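自驾与租车 > 异地还车

单程异地还车,每日400公里的限制是按天算还是按总数算?

发帖:北坡空挡
9月30日 周三

打算11月走一趟单程,Bemell 取车,Festville 还车,中途在 Yeon 停两晚。车已经在 Urent 上预订,紧凑型,自动挡,租期5天,订单状态为“已确认,到店付款”。

行程按导航测出来的里程如下:
第一天 290公里
第二天 510公里(到 Yeon)
第三天 不动车
第四天 366公里
第五天 140公里(到 Festville 还车)
合计 1,306公里

订单页写的是“每日限400公里,超出部分按公里计费”,没有写是逐日结算还是整个租期累计。两种理解差别很大:累计的话我离上限还远,逐日的话第二天超110公里。超里程单价在订单页上也没有显示,只写“以门店合同为准”。

另外想确认三点:
一、第三天车停着不动,这一天的额度能不能挪给第二天用。
二、异地还车费在总价里已经有一项“单程附加”,到店会不会再收一次。
三、取车时间是上午十点,还车大概要到最后一天中午,会不会被多算一天。

客服邮件发过一封,收到自动回复,内容是常见问题的链接,里面没有这一条。有走过类似路线的请说一下实际结算情况。路线本身不打算改,第二天中间那一段没有合适的住处,我查过。

回复:三号油枪

按总数算。我租过好几次都是累计,放心开。单程费不会收两次。

回复:里程与胎压

楼上的结论多半成立,但依据要看合同,不同门店的条款版本可能不一样。逐条说。

1. 里程额度的计算方式

租车公司结算里程靠两个读数:取车时的里程表和还车时的里程表。普通门店没有每天零点的读数,所以“每日限400公里”在结算时一般做成“租期天数乘以每日额度”,再拿两个读数的差值去比。你的租期5天,差值预计是1,306公里,按这个算法低于总额度,不产生超里程费。第三天不动车也就没有“挪不挪”的问题,额度本来就在一个池子里。

例外有两类。一类是带车载定位的车辆,合同里如果写了“按自然日计”或者“按每24小时计”,技术上可以逐日结算。另一类是促销价,附加条款里可能另设总里程上限,这个上限可以低于天数乘每日额度的结果。两类情况都会写进合同,位置通常在背面或者最后几页的“车辆使用”一节,不在首页的价格表里。

签字之前找三个词:累计、逐日、上限。找不到就让柜台在合同上手写一行“里程按租期累计计算”,并由对方签名。口头答复在还车时没有用,尤其是异地还车,收车的门店和发车的门店不是同一批人,收车的只看系统和纸面。

2. 导航里程和里程表读数的差

你用的是导航数字,实际读数会更大。找加油站、进出住处、走错路口、停车场里绕圈,都会计入。第一天和第四天都要穿过城镇,偏差会集中在这两天。按累计算法余量足够,可以不管。按逐日算法,第四天的366公里离400公里已经不远,绕一次路就可能过线。所以如果合同真是逐日的,你要考虑的是两天,只看第二天不够。

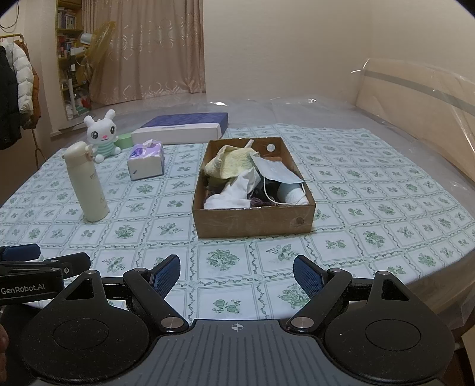
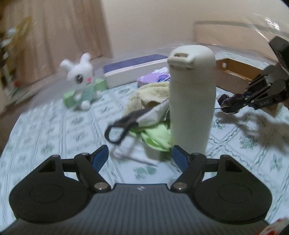
3. 单程附加费

预订总价里已经列出“单程附加”的,到店不应再收。需要核对的是还车门店的代码。有些城市有两个以上的门店,比如市区店和机场店,附加费按具体门店定价。在 Festville 还到预订以外的另一家店,系统会按变更处理,重新计价。把订单上的还车地址抄下来,不要只记城市名。

还有一种情况是税费。附加费有时以不含税价列出,到店的数字会高一截,看上去像重复收费。让柜台打印分项明细,逐行对照。

4. 时间的计算

租车按24小时为一天,从合同上的取车时刻起算,与你走出停车场的时刻无关。上午十点取车,第五个24小时结束于第六个日历日的上午十点。你表里的第五天是日历上的第五天,中午还车时还在租期以内,不会多算。前提是订单上的还车时间写的是第五天中午或更晚。如果你预订时随手填了上午十点,那么第五天中午就晚于约定时间,宽限多久各店不同,短的只有半小时左右。登录订单改一下时间,改完看总价有没有变化。

不建议为了凑满24小时而推迟还车。提前还车通常不退钱,但也不加钱。

5. 取车时要留的记录

里程表读数、油量、四个轮毂、前风挡、备胎或者补胎工具。拍照时让仪表盘上的时间一起拍进去。合同上预印的里程数和仪表不一致的,当场改掉再走。我遇到过一次,合同上的数字少了一截,大概是上一位客人还车后挪车没有登记,差额不大,改起来也就几分钟。还车时同样拍一次,异地门店如果中午没人,钥匙投箱,那么最后这组照片就是你唯一的凭据。

6. 第二天510公里的可行性

这个和结算无关,顺便说。11月日照短,510公里全走普通公路的话,扣掉加油和吃饭,很可能有一段要在天黑以后开。那个季节路边的野生动物活动集中在日落前后,普通租车保险对撞动物的赔付各家写法不同,有的归在碰撞险,有的另算。油量过半就加,不要按市区的习惯等灯亮。到 Yeon 之前的那一段加油站间隔较大,而且有的站晚上只收卡,机器对外地卡不一定识别。

补充:北坡空挡

电话打通了,Bemell 门店的答复是累计计算,没有单独的总里程上限。对方同意取车时写进合同。超里程单价电话里不肯报,说要看车型组。

还车时间我确实填的是上午十点,已经改到下午两点,总价没变。还车地址也核对了,Festville 有两个门店,我订的是火车站那家,原来一直以为是机场。

回复:旧地图第七版

补一条和里程无关的。异地还车的车有可能挂外州或者外省的牌照,过自动收费路段时账单寄给车主,租车公司再转给你,每笔加手续费。走之前问柜台车上有没有装收费设备,是默认开启还是要另付日租。我那次是默认关闭,自己在网上按车牌补缴的,有期限,过期就转成罚单。

Yeon 那两晚如果住在老街一带,停车位按宽度分档,紧凑型能进,再大一号就要停到坡下的公共停车场。取车时柜台如果提出免费升级,先想一下这件事再答应。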